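重さって何だろう? はかりのひみつ

くらしと科学のページ・小学校中学年から

重さは、目で見ただけではなかなかわかりません。大きな発泡スチロールの箱が軽くて、小さな鉄のかたまりがずっしり重いこともあります。そこで、人は昔から「はかり」を使ってきました。はかりにはいろいろな種類がありますが、台所でよく使われるのは、平らな台の上にものをのせるデジタルのはかりです。白いカップが白いはかりの上にのっていますね。このように入れものをのせてはかるときは、カップそのものの重さもいっしょに数字に入ります。中身の重さだけを知りたいときは、カップの分をひかなければなりません。 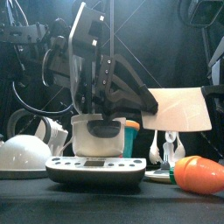 入れものの重さをひく

入れものの重さのことを「風袋(ふうたい)」といいます。少しむずかしい言葉ですが、お店の人や工場の人はよく使います。

たとえば、からのボウルが189グラムだったとします。そこに小麦粉を入れて、はかりの数字が389グラムになったら、小麦粉は何グラムでしょうか。389から189をひいて、200グラムです。

デジタルのはかりには、この計算をしなくてもすむボタンがついているものが多くあります。からのボウルをのせてからボタンをおすと、数字が0にもどります。そのあとに入れたものの重さだけが出るしくみです。ボタンには「0表示」や「風袋引き」などと書いてあります。

0にしたあとでボウルをどけると、数字の前にマイナスのしるしがつきます。ボウルの分だけ軽くなったからです。こわれたわけではありません。

てんびん

いちばん古いはかりのなかまは、てんびんです。棒のまん中をささえて、両はしに皿をつるします。片方の皿にはかりたいもの、もう片方の皿に重さのわかっている「おもり」をのせます。棒が水平になったとき、左右の重さは同じです。

てんびんに使うおもりのことを「分銅(ふんどう)」といいます。分銅は手でさわらず、ピンセットでつまみます。手のあぶらや水分がつくと、わずかに重くなったり、さびたりするからです。

公園のシーソーも、てんびんとよく似ています。体重のちがう二人が乗るときは、重いほうの人がまん中に近いところにすわると、つりあわせることができます。

ばねばかり

ばねは、引っぱると伸びます。のびる長さは、つるしたものの重さで決まります。重さが2倍になれば、ばねの伸びも2倍になります。このきまりを使ったのが、ばねばかりです。

ただし、あまり重いものをつるすと、ばねは伸びきって元にもどらなくなります。ばねばかりには「何グラムまで」という限界が書いてありますから、使う前にたしかめましょう。

デジタルのはかりの中身

デジタルのはかりの中には、金属でできた小さな部品が入っています。台にものをのせると、この部品がほんの少しだけ曲がります。目で見てもわからないくらいの、とても小さな変化です。

部品の表面には、うすいセンサーがはりつけてあります。金属が曲がるとセンサーもいっしょに伸びちぢみして、電気の流れやすさが変わります。はかりの中のコンピューターがその変化を調べ、重さの数字に直して画面に出します。

つまり、デジタルのはかりも、ものの形が力で変わることを利用しています。この点では、ばねばかりと親せきのようなものです。

グラムとキログラム

重さの単位で、小さいものをはかるときに使うのがグラム(g)です。1000グラムで1キログラム(kg)になります。もっと重いものにはトン(t)を使い、1トンは1000キログラムです。

1円玉は1まいで1グラムです。60まい集めれば60グラムになります。水は、1リットルでほぼ1キログラムです。

月では軽くなる?

地球の上では、すべてのものが地面のほうへ引っぱられています。この力を「重力」といいます。はかりが感じているのは、ものが重力で台をおす力です。

月の重力は、地球のおよそ6分の1しかありません。地球で18キログラムと出る荷物を月へ持っていき、同じばねばかりではかると、目もりは3キログラムのあたりをさします。けれども、荷物の中身がへったわけではありません。ものがもともと持っている量を「質量(しつりょう)」といい、これは月でも地球でも同じです。

では、てんびんを月で使うとどうなるでしょう。はかりたいものも分銅も、同じように軽くなります。だから、地球でつりあっていたものは、月でもつりあいます。

うちではかってみよう

・はかりは、かたくて平らなところに置きます。ふとんやじゅうたんの上では正しくはかれません。
・何ものせていないときに、数字が0になっているか見ます。
・ものは台のまん中に、そっとのせます。
・数字が動かなくなってから読みます。

りんご、えんぴつ、消しゴム、くつ下など、身のまわりのものを選び、はかる前に何グラムか予想してノートに書いておきます。何回か続けると、手に持っただけで、だいたいの重さがわかるようになってきます。

ねんどがあれば、丸めたときと、平たくのばしたときの重さもくらべてみてください。細かくちぎったものも、全部集めてのせます。

文:ミーナクシ・ムダリアル
2020年4月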